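The Night Ferry to Corkside

The ferry left Zastonby at ten at night and got into Corkside a little after six. I had cabin 812, which was strange, as the boat had only 4 decks and I never found a cabin with a number near mine.

My aunt had died in November and left me her house. The lawyer's letter said there was a key with a neighbor and 200 dollars owed to the coal man. It did not say what the house was like. I had been there once, when I was six, and remembered a green bath and a dog that slept in it.

I could not sleep, so I went up to the lounge. A man in a gray coat was doing a crossword. The bar was shut. I bought a coffee from the machine and sat by the window, where there was nothing to see but the rail and a bit of foam.

"Going home?" the man asked.

"No," I said. "My aunt's house."

He wanted to know which street. I told him Montes Lane, and he put his pen down.

"The one with the pear tree," he said. "She used to leave a bag of them on my step every fall. Hard as rocks. You had to wait until Christmas."

I said I had not known she grew pears. He said she had grown them for thirty years and complained about them for all of it. Then he asked me for a river in five letters, starting with A. I said Amard, which was a town and had no river that I knew of, but it fit, and he wrote it in.

We did the rest of the puzzle together. He got most of it. At two in the morning he folded the paper, said good night, and went down the stairs with one hand on the wall.

I did not see him when we docked. The rain had stopped and the taxis were lined up with their lights on. I walked – it was only a mile, and I had one bag.

The neighbor gave me the key through a gap in her door and told me the back step was loose. Inside, the house was cold and smelled of soap. The bath was still green. In the kitchen I found a box on the table, each pear wrapped in a page of newspaper, and I pressed one with my thumb. It was too early for them. I put it back, filled the kettle, and went to look for some bread.

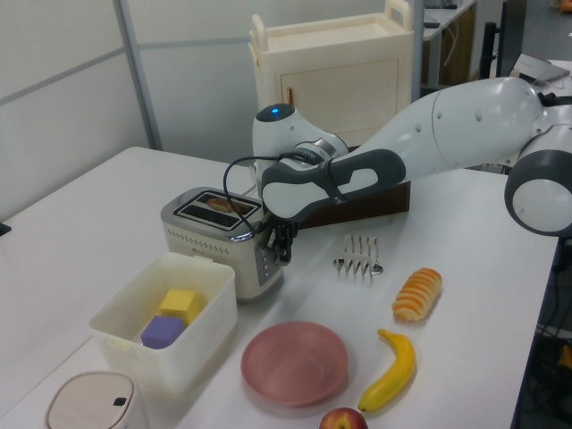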